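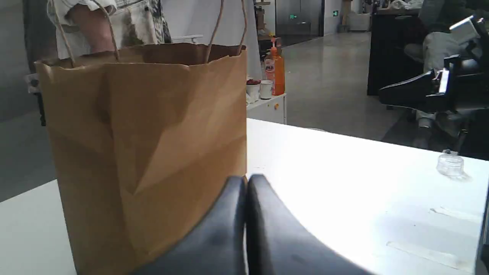

흰 탁자 위의 크라프트 종이봉투와 뚜껑 있는 작은 투명 용기

보낸 날짜: 2023년 6월 28일
받는 사람: 공용실험실 메일링 리스트
제목: Re: 소모품 나눔 봉투, 어떻게 담을까요

지난 메일에 답합니다. 원문을 먼저 인용합니다.

> 7월에 Kesodton 분실로 보낼 소모품을 봉투에 나눠 담으려고 합니다.
> 작년처럼 비닐봉투로 할지, 손잡이 달린 종이봉투로 할지 의견 주세요.
> 그리고 튜브는 낱개로 넣어도 되는지, 따로 묶어야 하는지도 궁금합니다.
> 목록은 Patari 공유 폴더에 있습니다.

봉투는 종이봉투로 하는 것이 좋겠습니다. 꼬임 손잡이가 달린 큰 것은 탁자에 세워 두고 담을 수 있어서 한 사람이 작업해도 됩니다. 비닐봉투는 입구를 계속 잡고 있어야 해서 작년에 시간이 많이 걸렸습니다. 인쇄 없는 무지 봉투면 겉에 받는 곳을 바로 적을 수 있습니다.

창고에 남은 종이봉투는 31장입니다. 받는 곳이 7군데이고 한 곳에 3장씩 잡아도 모자라지 않으니 새로 주문하지 않아도 됩니다. 접힌 자국이 있는 것도 그대로 쓰면 됩니다. 밑이 터진 것만 빼 주세요.

튜브에 대해서도 적습니다. 목록에 있는 튜브는 모두 337개입니다. 주황색 나사 뚜껑이 달린 투명 튜브는 두 개씩 잡아서 넣으면 손에서 미끄러지지 않고 수를 세기도 편합니다.
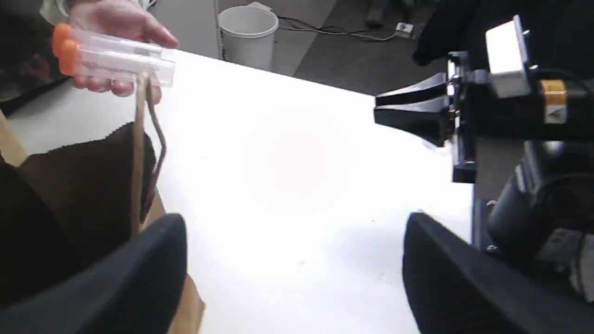

넣기 전에 뚜껑이 끝까지 잠겼는지 손으로 한 번 돌려 보세요. 눈금이 있는 쪽을 맞출 필요는 없습니다. 낱개로 넣어도 되지만 Ostrowski 쪽에서는 받은 뒤 바로 선반에 올린다고 하니, 그쪽으로 가는 것만 고무줄로 묶어 주시면 됩니다. 묶을 때 너무 세게 조이지 마세요.

뚜껑 있는 작은 용기는 튜브를 다 담은 다음 맨 위에 올립니다. 먼저 넣으면 튜브 밑에 깔려서 받는 쪽에서 찾지 못합니다. 작년에 빠졌다고 연락 온 것 중 두 건은 봉투 바닥에 있었습니다.

담는 순서를 정리하면 이렇습니다.

1. 봉투를 펴서 탁자에 세우고 겉면에 받는 곳을 적는다.

2. Patari 폴더의 목록을 출력해서 봉투 옆에 둔다. Multik 양식은 올해 쓰지 않는다.

3. 튜브를 넣고 목록에 표시한다. 봉투 입구 단이 안으로 말려 있으면 펴고 나서 넣는다. 단 밑에 작은 물건이 끼는 경우가 있다.
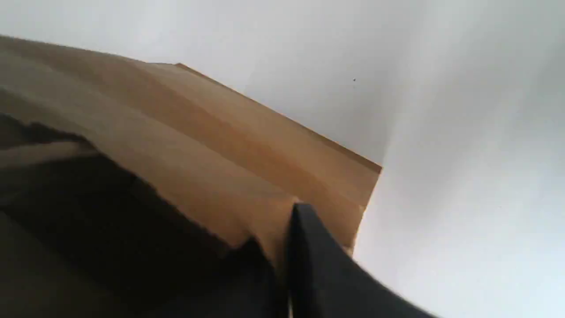 4. 작은 용기를 위에 올리고 목록을 한 부 같이 넣는다.

5. 입구를 접지 말고 손잡이끼리 끈으로 묶어 창고 아래 칸에 세워 둔다.

끈은 서랍에 있습니다. 다 쓰면 리스트에 알려 주세요. Kesodton으로 보내는 날짜는 차편이 정해지는 대로 다시 메일 드리겠습니다. 목록에 빠진 품목이 있으면 폴더 파일을 직접 고치지 말고 이 메일에 답장으로 적어 주시기 바랍니다.

공용실험실 소모품 담당 드림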